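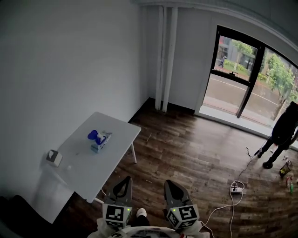
Section 7. Getting your Mellor table up against the wall

Okay, the legs are on and the table is standing, so the heavy part of the job is over! I've put more Mellor tables into more rooms than I can remember, and the part people rush is the last bit, where you choose the spot and load it up. Give it ten minutes and a cup of coffee.

Before you start: clear everything off the top, even the little stuff. I know, I know, it's only a tissue box. It'll still slide off the end when you lift.

1. Sweep the floor where the table is going. A bit of grit under a foot will scratch a wood-look plank floor the first time somebody bumps the table.

2. Lift the table with a person at each end and walk it over. Please don't drag it (the legs are thin, and dragging pulls on the screws you just tightened in Section 6).

3. Set the long side parallel to the wall and leave a small gap. I use the thickness of my finger. If your baseboard sticks out farther than that, go by the baseboard.

4. Press down on each corner in turn. If one rocks, turn the foot on that leg a little at a time until it stops.

5. Go around once more with the 2 mm key from the Cevivine bag and snug up the leg screws. Snug is plenty, so stop when you feel it bite.

Note: If your key is missing, the spare is part number 326 on the Cevivine order sheet. The Fakgate depot keeps them, and so does the Plovcombe shop most of the year (they close for stocktaking in August).

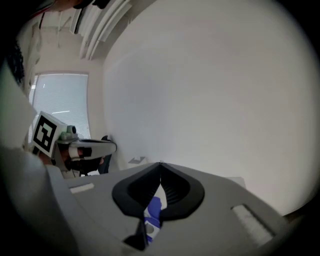 Wall marks are the thing I get asked about most, and they nearly always come from the back edge of the tabletop. Slip the two felt strips onto that edge before you push the table into its final place, sticky side to the table. On a plain white wall like this one, with no marks on it at all, one careless shove is going to show from across the room, so I'd do the strips first and the decorating later. If you already have a scuff, try a damp cloth with nothing on it before you reach for any cleaner.

6. Put your small things back. I like them toward the wall, tissues included, with the front half of the top left open for whatever you're working on.

7. Sort out the cords last. Run them along the foot of the wall if you can, and keep the power strip out of the path people take to the window or the door.

CAUTION: Never stand a table leg on a cord or a power strip. Check all four feet, and get down on your knees to do it.

CAUTION: Keep drinks away from any power strip on the floor. Bottles get parked down there all the time, and they tip.

Note: The top is fine with everyday loads, but it isn't a bench, so no sitting on it while you look for the other felt strip.

After roughly 200 hours of use, repeat steps 4 and 5. Cleaning is covered in Section 8.

Section revised 18th June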